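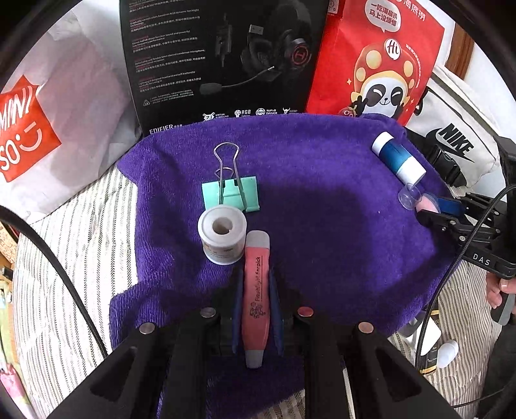

Purple towel under the desk things - does anybody else do this?

Forum: Small Rooms and Desks

hedegaard_fan80
I am moving all my small stationery out of a drawer and I laid it on a purple terry towel first. You see the tape roll, the mint binder clip, the glue stick and the red pen that says Flashlight. On a towel nothing rolls away, and I can carry everything in one go by the corners. My question is about the bags behind. I have MINISO, NIKE and the red one with the panda, plus the EDIFIER headphone box. Do you keep such bags and boxes or throw them out? My room is very small.

Wadlow
Keep the headphone box until the warranty ends, then recycle it. Bags I would reduce to 2. I was keeping 60 of them once, in a cupboard where I could have put my winter coat.

tidy_in_march
I disagree about the box. Take a photo of the serial number, keep the receipt and let the box go. In a small room one box is already a shelf.

Wadlow
Some shops ask for the original packaging, so please check before you give such advice.

tidy_in_march
Some do, yes. My shop did not. She should read her own paper.

flellbridge_lane
I want to speak for the panda bag. It has an orange hat and a peace sign, how can you put this in the trash? Fold it flat and use it for a gift. Paper bags with a nice print I always keep, the plain ones go.

hedegaard_fan80
The panda is safe, I promise! But for the small things, what do you use? I looked at the Dristum tray with 5 sections and I am afraid the pen is too long for it.

flellbridge_lane
I have this Dristum tray. A normal pen goes in only diagonally and then you lose two sections. Better is a cup for pens, and the tray for clips and erasers.

Wadlow
For the glue stick also a cup, standing up with the cap on top. Mine was lying in a drawer all summer and it leaked on my stamps.

quiet_drawer
I am not a friend of the towel. Terry catches every bit of eraser dust and afterwards you have to shake it outside. I use an old pillowcase - smooth, and light in color, so I can find the small pieces.

hedegaard_fan80
On a pillowcase my tape would roll to the floor. But the dust, yes, I accept. I will try the cup first and measure the pen tonight.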